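Section 4. Good practice for cloth work with the hand-held gripper

Read this before section 5. Applies to the Sorano hand unit and the older Rollton one. Same jaws, different handle.

4.1 Before you start

1. Check all fasteners on the top edges of the gripper. Finger tight is not tight. Use the key.
2. Open and close the jaws five times with nothing in them. Listen. Any click, stop and see 7.2.
3. Wipe the lens. Dry cloth only.
4. Ask whoever lives there which rooms are OK. Write it on the sheet. No sheet, no recording.
5. Put away mail, pill bottles, family photos, anything with a name on it. Shopping bags, cushions, shawls can stay where they are. We want rooms the way people keep them.

NOTE: Don't make the bed for the session. Don't swap a patterned cover for a plain one either. Patterned is fine, patterned is good.

4.2 Picking up a garment

1. Start with the garment on the bed, not the floor.
2. Come in from the near end. Jaws open, handle steady, other hand clear.
3. Pinch the cloth where it gathers. One fold or several, doesnt matter, but get the cloth and not the cover under it.
4. Close slow. Squeeze limit is 60 on the dial for anything woven. Lower for fleece or knits.
5. Lift or pull in one move. If you lose it, let go, open fully, start again. No jabbing.

CAUTION: Fingers stay on the handle while the jaws are moving. Never feed cloth in with the free hand.

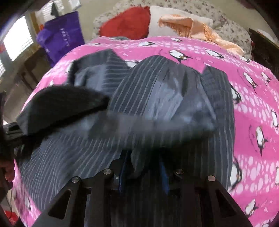

Words: Ryota Shibata / Checked by Chiyo Hosoda, Irnham field group

Pinstripe on penguins, both dark and light in the same pull. Stripes are useful, they bend where the cloth is pinched so a reviewer can find the grip point fast. If a second piece is lying over the first, like the black fuzzy one on the left, leave it on. Only separate them when the task card says SORT.

4.3 Speed

Blur in the middle of the garment means the cloth or the tool is moving. A little is allowed. Blur all through a clip is a reject. Pull so you could count to three from pinch to end of move.

Daylight from a window is OK. Blinds open or shut, pick one and leave it that way for the whole session. Don't change half way thru.

4.4 Session limits

- Max 300 picks per person per session. Then rest the wrist. A real rest.
- Same garment no more than ten picks in a row.
- Jaw pads get changed at 3,545 cycles. The counter is under the handle cap. Write the number down at start and end.
- Stop for: pain, cloth caught in the hinge, a pet or child in the room.

WARNING: Cloth caught in hinge = power off first. Then open by hand. Do not cut the cloth, it isn't ours.

4.5 Putting back

1. Put every item back where it was, or ask.
2. Look under the cover edge and beside the bed for small stuff.
3. Tool in the case, jaws closed, strap flat.
4. Sheet signed by you and by the resident. Form 836, both sides.

Faults go to Tsutomu Ueda the same day. Don't fix it yourself and tell him in May.

Comments (4)

M. Ebihara
4.2 step 4, is 60 right for the Rollton? Mine leaves marks on cotton at 60. I've been running it lower.

Ryota Shibata
Go lower then. 60 is the limit, not the target. Will reword.

Shota Matsuda
Can we get the Ostapchuk pads added to 4.4? They wear different. Also "thru".

chiyo h.
Pads are in the next revision. Please keep form questions out of here, theres a page for that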